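Nutell's new Pinari peeler lands in kitchen shops this Wednesday

I'm Jytte Hafþórsson, I run Nutell, and I'm pretty chuffed to tell you the Pinari vegetable peeler is finally going on sale! We went through 27 blade shapes before my business partner Snædís Nørgaard stopped grumbling about pumpkin skin (she grows the things, so she gets the last word).

The Pinari has a swivel blade, a fat grey handle that suits left-handers too, and a little scoop on the end for potato eyes. It goes in the dishwasher. I've had mine in there most nights since January and the colour hasn't budged.

You'll find it at all 11 Gurkden stores and at Brynjólfsdóttir in the city, and we've packed 154 gift sets with a matching julienne peeler for whoever gets in first.

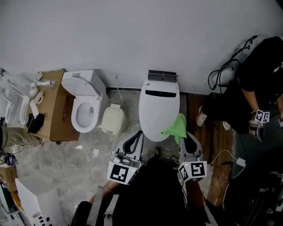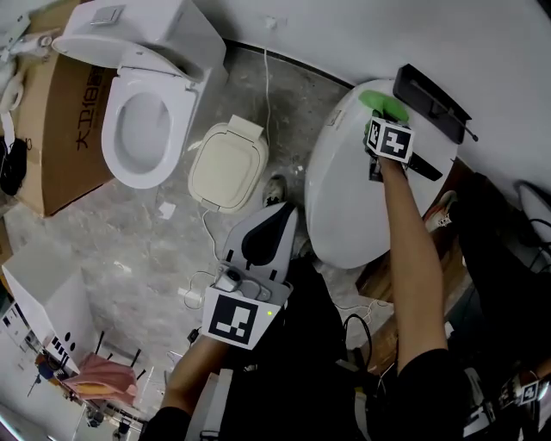
Media contact

Want a sample to try at home? Ring the Nutell office before 4 pm and ask for me or Snædís.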